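Four months with the Ketilsson twin-arm bench cell: a review from the packing room
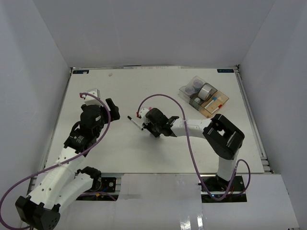

We're a small outfit that puts together stationery and craft kits, and until this winter every compartment tray was filled by hand by whoever was on the bench. Then the owners signed up for a Ketilsson cell through Stunmont, and I got the job of living with it, so this is my two cents. The work is as fiddly as it sounds. A marker has to be picked up and put where it belongs, and the tray already has its tape, its little round containers and its red and blue capped pens in it, all wanting a spot. The arm is fine with a marker. It holds it on an angle, thinks about it, and off it goes. Small round things are another story, and we still do a lot of those ourselves!

Setup took 2 days, mostly fussing with the lighting. Stunmont's installer was patient with us, though the manual reads like it was translated twice. The scheduling software is Bukutetti and I have grown to like it (big buttons, sensible colours, doesn't log you out while you're having a cuppa). The reporting side I'd give a miss. It wanted to email me a summary every hour until I found the setting, buried three menus down.

Now the bit people ask me about at smoko. Did anyone lose their job? No, not at our place, but the jobs did change and I don't want to gloss over that. We used to have four on the bench and a good natter going. Now it's two on the bench, one on checking and one minding the cell, and minding is lonelier than you'd reckon. You're watching for a dropped pen and clearing faults. My wrists are heaps better, I'll give it that, and the night-time tingling has gone. We rotate every couple of hours now, after a bit of a barney with management, and I'd push for that from the start if you're getting one.

Our best shift in October was 853 trays, with the hand bench and the cell both going. Batches are 100 trays, and I still look over the full 100 before they get taped up. We also trialled the Ostotell for a fortnight. Quieter, nicer guarding, but the grippers hated anything glossy and the support line was hopeless.

Would I send the Ketilsson back? Nah. I'd like a cheaper spare finger set, and a fault beep that doesn't sound exactly like our microwave.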